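Film transfer notebook - Selthorpe workshop
September, started 9.40

Job: the Bedoya reels. Two cans of 16 mm, both marked Ornthorpe on the lid in grease pencil. Combined optical print, black and white. Paperwork calls it a short drama made by a local film society. No negative known, so whatever we get off these is the master.

Condition on opening. Can 1 has a faint vinegar smell, can 2 none. Strips put in both overnight: can 1 came out between levels one and two, can 2 stayed at zero. Shrinkage measured at head, middle and tail of each reel. Can 1 worst at the tail, 0.9 per cent, can 2 no more than 0.5 anywhere. Both inside what the sprocketless path will take. Can 1 to go into the cold store as soon as the scan is signed off, and not back on the same shelf as can 2.

Splices. 11 in can 1, all cement, of which four lifted when flexed. Remade with tape on both sides, no frames lost. Can 2 has one splice only, at the join between leader and picture, sound. Perforation damage in can 1 over a run of 300 frames starting just after the market sequence: torn on the outer edge, mostly single perfs, never more than three in a row. Patched the ones with missing corners and left the hairline ones alone. Opinion differs here on whether to patch hairlines. I don't, the tape edge shows in overscan and adds a bump of its own.

Cleaning. Dry pass on the particle rollers first, then by hand with solvent and velvet where there was oil. Heavy oil at the head of can 1, the usual projector stuff. The emulsion side has a long tramline scratch, left of centre, running through the whole of the kitchen scene. Wet gate may hide some of it. It is on the emulsion, so not all.

Scan settings. 2K, overscanned to show the perfs and full soundtrack area, 16 bit linear. Test of the first hundred feet came out too dense in the night exteriors, so I ran two flashes per frame and merged. Better shadow detail, no visible fringing on the pans. Tension dropped one notch below normal for can 1 after a slight weave on the first run. Weave gone on the second.

Focus drift. Noticed on can 1 from the middle of the reel onwards: left side sharp, right side soft. Cause is edge curl, not the lens. Refocused at each scene change and noted the frame numbers in the log. If we had the pressure skid from the old Nidlow machine this would be less of a chore. Worth asking whether it can be adapted - the gate width is the same.

Sound. Variable area track, bilateral. Read from the overscan image in software and also played on the follower for comparison. The software read has less hiss and copes with the shrinkage, but it clicks at every taped splice. Follower version is duller but continuous. Plan is to use the software read and cut the clicks by hand. Sync checked on the door slam in scene four, good to within a frame.

Grading notes, for whoever picks this up. Print is contrasty, do not try to open up the faces in the church interior, there is nothing there but grain. Match the two reels on the grey wall behind the counter, which appears either side of the changeover. Leave the cue dots in. The title card has a brightness flicker which seems to be printed in, so leave that alone as well in the preservation copy and deal with it in the viewing copy only.

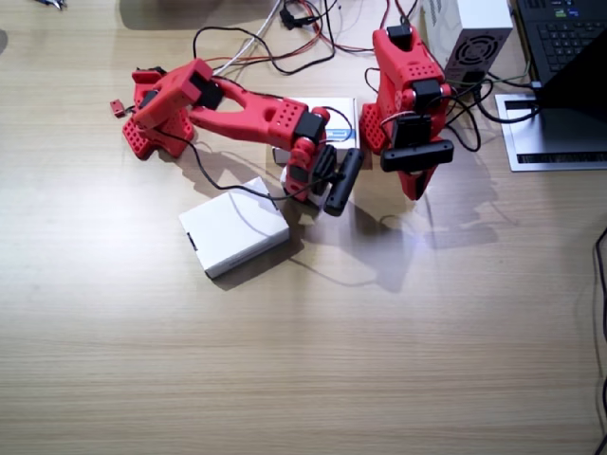
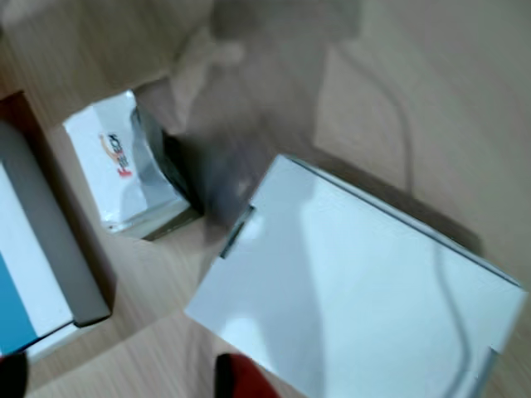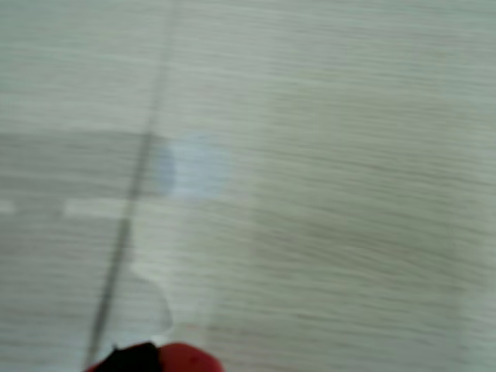 Files. Raw frames to the first tape set, checksums written before and after the copy, both match. Second tape set to be made tomorrow and sent to Ornthorpe for keeping off site. Viewing copy to Bedoya once the clicks are out.

To do:
Re-scan the torn section of can 1 at half speed and compare steadiness.
Replace the solvent velvet, it is shedding.
New cans and cores for both reels, vented type.
Ask Nidlow about the skid.
Check the lamp hours, the log has not been filled in since the last job.

Stopped at 5.15. Can 1 left tails out on the bench winder, to be rewound slowly before it goes in the new can.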